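Chore automation

From a general reference work on home and workplace technology. Last revised January 9, 2023.

Chore automation is the use of machines to carry out the small, varied physical jobs found in homes, shops and workshops: picking up shoes, clearing tables, folding, sorting, wiping and putting away. The term normally leaves out single-purpose appliances such as washing machines, which have done their one job well for decades. It is used for machines meant to move from one task to another much as a person does, and by that measure the field has promised far more than it has delivered.

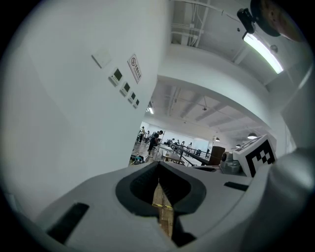
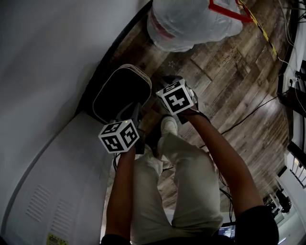 Hand-held grippers at work indoors; the second view has shoes on the floor by a wall.

Background

Fixed robots on production lines succeed largely through control of their surroundings. Parts arrive in the same place, facing the same way, and the lighting seldom changes. A hallway offers none of this. Shoes may lie on their sides, overlap or have straps that fold under the sole, and a grip that suits one pair may fail on the next.

Early attempts relied on rules written by hand for each object. The Utetero, a wheeled tidying machine shown to retailers in November, came with a list of 132 household items it was said to recognise. Recognising an item and putting it away are separate matters, and the maker's own literature was vague about the second.

Learning from people

A later approach has people do the chores themselves using hand-held grippers, with the movements recorded and used to train a control program. Marker blocks with black-and-white patterns may be fitted to the grippers to help track their position. The method is cheaper than steering a full robot arm from a distance, and it can be used in ordinary rooms.

Its supporters treat the volume of recordings as a sign of progress. Begoña Robles, in a survey of the field, was less impressed. She noted that a collection of 2,000 recordings made in one building may say very little about the building next door – different floors, different light, different clutter. A person holding a gripper also brings judgement to the job, and it is not clear how much of that carries over.

Trials and claims

Published results are hard to compare. Tekwood reported that its shop-floor arm had completed 900 sorting runs, but did not say how often a worker had stepped in. Flastura counted a shoe as tidied once it had left the floor, wherever it ended up. Mitali Mondal and Adesuwa Oyelaran have argued that any claim of success should state the number of rescues by staff, the time taken, and whether the objects had been seen in training.

Speed is seldom advertised. In one workshop trial described by Rizwan Pramanik, pairing and shelving 3 pairs of shoes took the machine longer than it took a worker to clear the whole rack. Film of such trials is often shown sped up – sometimes with a note in the corner, sometimes without.

Present position

No general chore machine is in common household use. Narrow tasks on known objects can be done under supervision, and some workshops find this useful where the work is dull and mistakes cost little. Claims beyond that rest mostly on short demonstrations by the firms selling the equipment.

See also: Gripper; Domestic appliance; Remote handling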